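Search stories
Enter keyword

The Last Shelf

The flat on Insaurralde Street had to be empty by November, and my sister and I had left the playroom for the end. The kitchen took a weekend. The playroom took longer, though it was the smallest room and nothing in it was worth money.

We made 2 piles. Keep went by the window and give went by the door. My sister was strict for the first hour. Then she found the block with the red dot, and she sat down on the floor with it and stopped working.

"This was the post office," she said.

I remembered it as the bakery. We had both run businesses out of that block and never agreed on the rent.

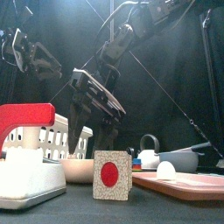

What do you do with a toy that two people want?

You write down whose turn it is. We used the back of an old Kelico receipt — my sister gets it in even years, I get it in odd ones, and whoever has it pays the postage.

After that the work went faster. The bowl went to her because she cooks. I took the basket, since I still carried my washing home in a Festton bag with a split handle. The white toy with the red top we talked over for a long time. She said a school would want it. I said a school would have a better one. It went in the give pile, then in the keep pile, and at supper it was on the kitchen counter next to the bread.

My sister drove back to Skeltirska the next morning. She called when she got in and asked if I had found the lid to the paint box. I had not. I said I would look again before I turned in the keys.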